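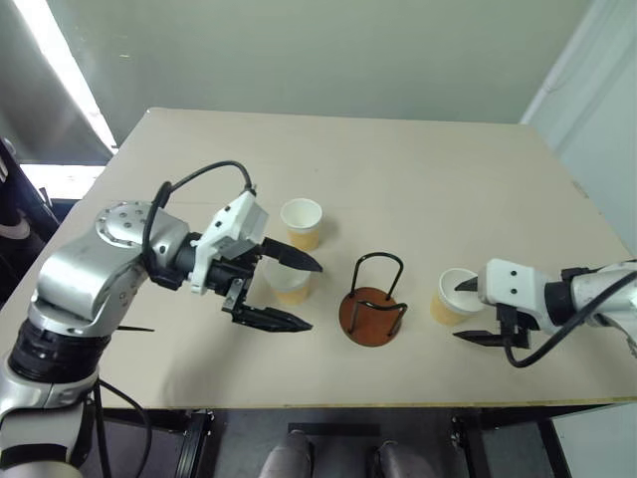 Do I have to buy the grippers separately, or is the price on the Wokamon page the price of a thing that can pick something up? A reader sent me that one in August, and I've had the same question in slightly different words ever since, so let's start there. They're in the box. Both arms, both grippers, one set of fingers on each, the power supply, the leader handles you use to drive it and a license for Stisora, the software that comes with it. What you don't get is a table, a computer or a second set of fingers, and I'd budget for all of those if you haven't got them lying around.

Cledis two-arm workstation, from Wokamon
Reviewed after a summer of use

What it is
The Cledis is a pair of arms sold for tabletop work: small objects, light loads, two hands working in the same space. You teach it by holding the leader handles and doing the job yourself while the arms copy you, and then Stisora turns those recordings into something the arms can try without you. I bought mine with my own money (gulp) and nobody at Wokamon has seen this page before you.

I've owned single arms before and I'll admit I thought the second one would be a luxury. Nope! The minute I had two I started finding jobs I'd never bothered to attempt with one, silly little things like steadying a holder with the left while the right lowers a cup into it. I wouldn't go back.

What I use it for
Paper cups, mostly. I know it sounds like a joke, but cups are a wonderful test. They weigh nothing, they squash if you look at them wrong, they tip if a finger brushes the rim, and when you crush one it costs you next to nothing. My usual job has cups standing on a tabletop on either side of a wire holder with a round wooden base, and the arms take turns bringing one to the middle. The wire is the hard part. It's thin and black, it stands up all the way around the spot where the cup has to go, and if you come in a bit low you push the whole holder across the table instead of putting anything in it.

Cups with a white rim and a tan lower half have worked better for me than plain white ones, for what that's worth. My table is light and so is my wall, and the software seems happier when there's some color to hang on to.

The arms
Silver and white with black rings at the joints. They look great, and the glossy bits show every fingerprint. Each arm reaches 28 inches by my tape measure, plenty for a desk-sized surface with the two of them facing in from opposite sides. They meet comfortably in the middle and can get past each other if you're careful, though I'd keep your first few jobs to the rule of left side for the left arm and right side for the right arm, with only the center shared.

Movement is smooth at low speed and a little jittery at high speed. I run mine slow. There's a speed limit setting in Stisora, it's on the second tab, and it resets itself whenever you update, so check it after every update. I learned that at 7 a.m. with a full mug of coffee nearby. You can guess.

The cables run outside the arms, and this is my main grumble about the hardware. There's one that loops over to the top of the gripper housing and it wants to be exactly the right length. Too tight and it tugs when the wrist turns, too slack and it droops where a finger or a cup can find it. I spent an entire evening moving clips back and forth. Wokamon's guide gives it one line. My advice is to drive the arm by hand through every pose you'll need before you fasten anything down for good, and then leave a bit more slack than looks tidy.

The grippers
White housings, two black fingers each. They open nice and wide, wide enough to go around a paper cup with room to be sloppy, and sloppy is how all of my early recordings were! The stock fingers come to a narrow end, so they're also decent with small stuff like clips and bottle caps, but on a cup they put the squeeze in one small place and you get a dent. Not a disaster. If you want cups without dents, go in from lower down, where the wall is firmer, and turn the grip force way down.

Robles makes a softer set that fits straight onto the same housing, and I've been using those on and off. They're $145 for the pair of pairs, so both hands are covered. Swapping takes a small hex key and some patience, and the screws are tiny, so do it over a tray. With the soft fingers I stopped denting cups almost completely, but I lost a lot of the fine pinching. If your work is all cups and fruit and soft packaging I'd say get them. If you want one set for everything, stay with the stock ones and learn to live with the odd dent.

Stisora
I went in grumpy about this, having been burned by bundled software before, and came out a fan (mostly). You open a job, give it a name, hit record, do the thing with the handles, hit stop. It saves the run and asks whether you want to keep it. That last question is the best feature in the whole program. You know right away when you've fumbled one, and being able to bin it on the spot saves so much sorting later.

For the cup job I kept 30 good recordings before I let it try alone, and it was hopeless. It went to the right place and closed on air, over and over. So I recorded another batch, and this time I moved the cups around between runs and turned the holder a bit each time, and that made a huge difference. I'd been lining everything up the same way without noticing, like a kid with toy cars. It now gets the cup into the holder more often than it misses, and the misses are nearly all the same one, where the base of the cup catches on the wire and it doesn't know what to do next. I'm recording some rescues for that at the moment.

Things I like in the software:
The keep or toss question after each run
Playback at half speed
You can label a recording in your own words
It remembers the last home position for each arm separately

Things I don't:
The speed limit reset (see above, grr)
Training won't start if the job name has a space in it, and the error message is no help at all
The help pages were clearly written for an older version, and half the menu names are different
No way to swap left and right on a recording, so a job taught with one arm has to be taught again with the other

Setting up
Give it an afternoon. The arms are heavier than they look and I'd want a second pair of hands for the lifting. After that it's bolts, power, two data cables, and then the calibration, where you move each joint to its end stops while the program beeps at you. Do the calibration twice. My first one was off by enough that the right hand landed beside every cup, and I wasted a good while blaming the recordings.

Table choice matters more than I expected. Get a matte top. I started on a shiny one and had glare all over the place by late afternoon, and when I switched to a dull beige surface things settled down overnight. A heavy table is better than a light one too, especially if you're tempted to run fast.

Noise
Quiet enough to take a phone call beside it. There's a soft whine when the arms are holding still, which my dog disliked for one day and has ignored ever since.

Warranty, returns and support
The warranty is 2 years on the arms and doesn't cover fingers, which Wokamon counts as wear items. Fair, I suppose. I've had to use support once, for a wrist that clicked. They asked for a short clip of the sound, sent a replacement ring with a page of instructions, and the click was gone after I fitted it. The reply came the next morning. No complaints there.

Robles handles its own returns for the soft fingers, so don't send those back to Wokamon like I did.

Who should buy it
If you've got a project that needs two hands and you like tinkering, go for it. Small labs and classrooms would get a lot out of one as well, as long as there's one person who enjoys fussing with cables. If all you want is to move a box from one spot to another, a single arm will do it for a lot less. And if you're hoping to unpack it and have it setting out drinks the same evening, please wait for a later version, or borrow somebody's first and see how you feel about recording the same little job again and again.

What I'd order with it
Cable clips, the reusable kind
A spare set of stock fingers (the tips take a beating while you're learning)
The Robles soft set if your things are squashable
More paper cups than you think you need

I'll add a section on the rescue recordings once I've got enough of them to say whether they help. If you own a Cledis and have found a better route for that gripper cable, please write to me. I've still got mine held with a bit of tape in one place and I'd love to take it off.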